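Apontamentos da aula 4: normas e boas práticas na recolha de demonstrações
7 de janeiro de 2026

Leitura prévia: capítulos 2 e 3 do caderno Veltano. Quem não leu vai perder-se na segunda parte, e não vou repetir.

## 1. O que uma norma promete e o que entrega

Convém começar pelo desconforto. As normas de segurança que os vossos colegas de automação citam de cor foram pensadas para braços industriais, vedações, botões de emergência e zonas marcadas no chão. Uma pessoa com uma pinça de mão a dobrar um pano sobre uma cadeira de escritório cabe mal nesse vocabulário. O reflexo habitual é copiar a lista de verificação da célula robotizada, riscar metade das linhas e chamar ao resto «protocolo». Desconfio muito desse resto. Uma lista herdada diz-nos o que alguém temia noutra sala.

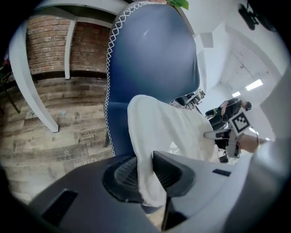
Daí que, nesta cadeira, cada regra tenha de responder a duas perguntas antes de entrar no protocolo: que falha concreta evita, e como se verifica que foi cumprida. «O operador deve estar atento» falha as duas. «Marcadores visuais limpos e bem fixos antes de cada série» passa, embora eu ainda esteja para ver um registo que o demonstre sem ter sido preenchido de uma assentada ao fim do dia.

## 2. O protocolo Clulden, lido com reservas

O texto completo tem 12 regras. Interessam-nos estas:

- **Regra 2.** Nenhum cabo atravessa a zona de passagem sem fixação ao chão.
- **Regra 5.** Pausa obrigatória ao fim de 60 minutos de manipulação contínua.
- **Regra 7.** As correias do equipamento usado no corpo são ajustadas antes da primeira tarefa, com outra pessoa a conferir.
- **Regra 9.** Demonstrações falhadas são guardadas e etiquetadas, nunca apagadas.

A regra 2 é a mais citada e, pela minha experiência, a menos cumprida. Num escritório partilhado, «zona de passagem» é uma expressão generosa: toda a gente passa por todo o lado, e quem opera com as duas mãos ocupadas olha para as mãos. A regra 5 tem o problema contrário. É fácil de cumprir e difícil de justificar, já que o documento não diz de onde veio o número. Procurei a origem e fui dar a uma versão anterior do mesmo documento.

Quanto à regra 7, reparem que não define «ajustada». Quem confere, confere o quê? A folga nos ombros, a postura, o peso?

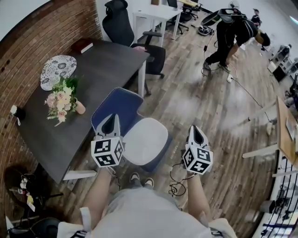
Domenica Sutter discorda de mim neste ponto e pediu que a objeção ficasse nos apontamentos: uma regra vaga que obriga duas pessoas a falarem uma com a outra vale mais, segundo ela, do que uma tolerância em milímetros que ninguém mede. Aceito metade. A conversa é útil, mas não deixa rasto, e uma auditoria precisa de rasto.

## 3. Rotular as falhas

A regra 9 parece inofensiva até se fazerem contas. No conjunto Quintana há 2000 demonstrações, das quais 200 trazem a etiqueta «falha». Não sabemos se o valor descreve o trabalho ou a paciência de quem rotulou. Um pano que fica torto no encosto é falha? O critério está numa nota de rodapé e muda entre a primeira e a segunda revisão.
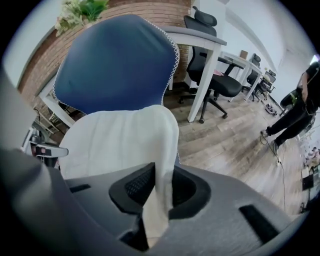 **Pode um laboratório declarar-se conforme se só cumprir parte das regras?**

Depende do que escrever na declaração. O Clulden admite conformidade parcial desde que as exclusões sejam listadas e justificadas uma a uma. Uma declaração sem lista de exclusões deve ser lida como publicidade.

## 4. Trabalho para entregar

Escolham uma regra do protocolo Clulden e reescrevam-na de modo a que um terceiro a possa verificar sem falar convosco. Máximo de uma página. Indiquem a falha que a regra evita e o registo que fica.

Quem preferir pode trabalhar sobre o guia Drunholm, mais curto e, a meu ver, pior redigido. A discussão das versões finais fica para abril. Não aceito a palavra «adequado» em nenhuma delas.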